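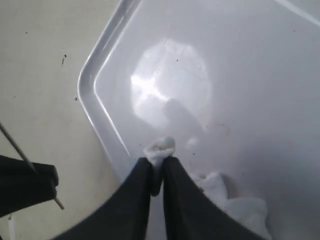
Section 4: Cleaning the bin and worktop

Applies to: Wimham sorting table, model 708, with white plastic bin

Clean the bin and the worktop at the end of each session. Crumbs and dust left in the bin end up on the next load, and grit under the bin will mark the table when it is moved.

You will need two soft cloths, a small hand brush, warm water and a little washing-up liquid.

4.1 The bin

1. Take everything out of the bin, including any cloths.
2. Tip the bin over a waste bag and tap the base.
3. Look across the floor of the bin from a low angle. Small dark specks are easy to miss on white plastic, more so where a lamp reflects off it.
4. Wipe the floor with a damp cloth, then work round the inside of the rim and into the corners.
5. Rinse the cloth and go over the bin again with clean water.
6. Dry with the second cloth. Leave the bin the right way up for 20 minutes before refilling.

Note: Fine scratches and light smudges on the floor of the bin come with normal use. Smudges can usually be wiped away. Scratches cannot, but they do not affect the bin unless you can catch a fingernail in them – in that case order a replacement (Ciswood part 43).

Caution: Do not use scouring pads, cream cleaners or bleach. Do not wash the bin in water that is too hot for your hands.

4.2 The worktop

1. Move trays and bins off the table. Lift them, do not slide them.
2. Brush from the far edge towards you, catching the bits in a dustpan.
3. Pick up threads by hand. A brush tends to push them about.
4. Wipe along the length of the table with a well wrung-out cloth.
5. Dry at once, paying attention to the edges.
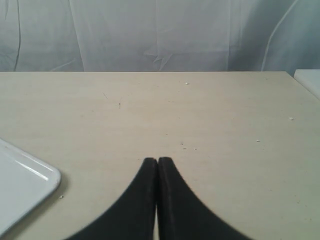

Worktop with crumbs and small specks on the surface.

Note: On the beige top, pale crumbs show up poorly. Run a dry hand over the surface when you have finished.

Caution: Do not let water stand on the worktop. Keep sprays away from the edges.

For stains that remain after wiping, see Section 5.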